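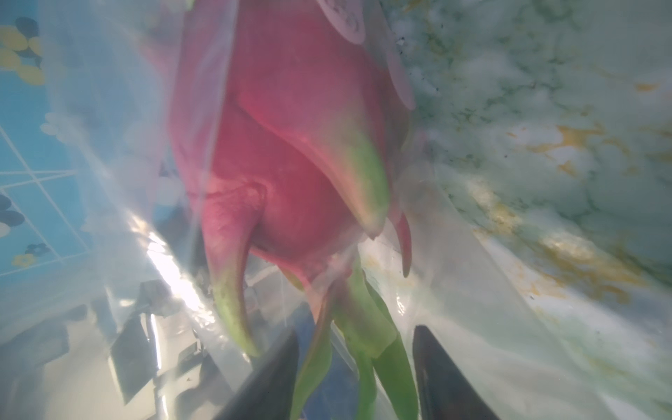
M. Sampaio

3.2 Film packaging and the visibility of surface features

Dragon fruit is commonly sold loose or in thin clear bags. The bag limits scuffing of the bracts, but it also changes what a buyer or grader can see. Bract tips are of particular interest because their color is used as a quick sign of freshness – green tips are preferred at intake, and brown or dry tips lower the grade. Through crinkled film the pink skin and the green points of the bracts can still be told apart, while a small label near the top of the fruit may be unreadable.

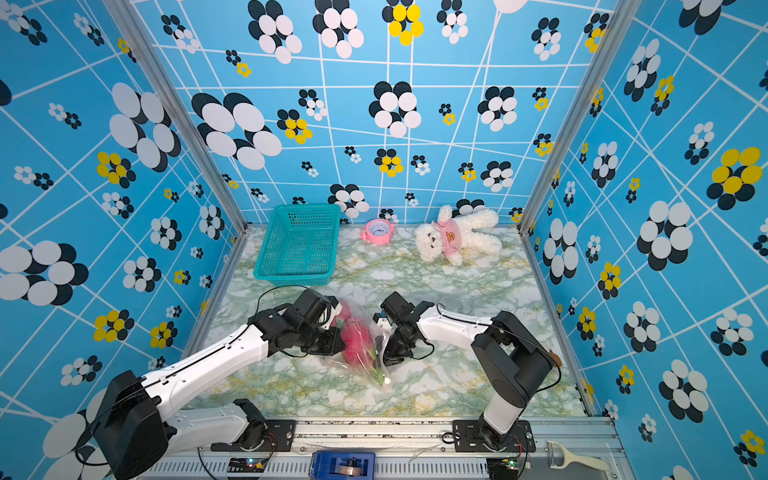

Jastdale, 8/6/21

Bagged fruit was viewed on a pale green and white marble-patterned surface among household items: a teal mesh basket, a pink alarm clock and a white teddy bear in a pink shirt. Mixed surroundings were preferred to a plain backdrop, as the Pretton grading sheet is meant for use in homes and small shops. At this distance the fruit reads as a single red body, and grading of individual bracts was not attempted. Close views were scored separately with the Torex color card. The full set holds 559 views, of which 162 were close views. Two graders scored each one.
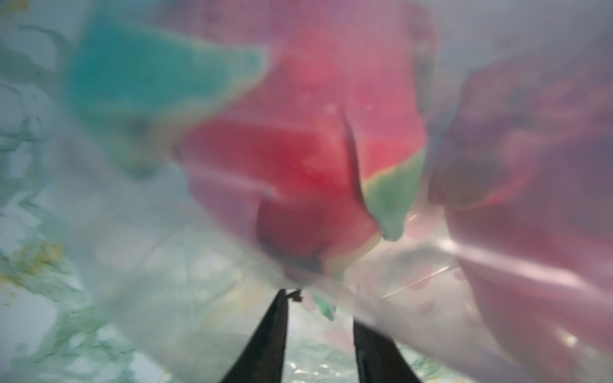 Figure 2. Close view through wrinkled clear film. Red, pink and pale green areas remain distinct; outlines do not.

Agreement between graders was lowest where the film was bunched. In 52 of the close views the graders differed on tip color by one full step or more. Folds scatter light over the surface and wash red toward pale pink, so a washed-out area should not be scored as faded skin. We therefore recorded hue only where the film lay flat – all other areas were marked as not gradable and left out of the totals in Section 4.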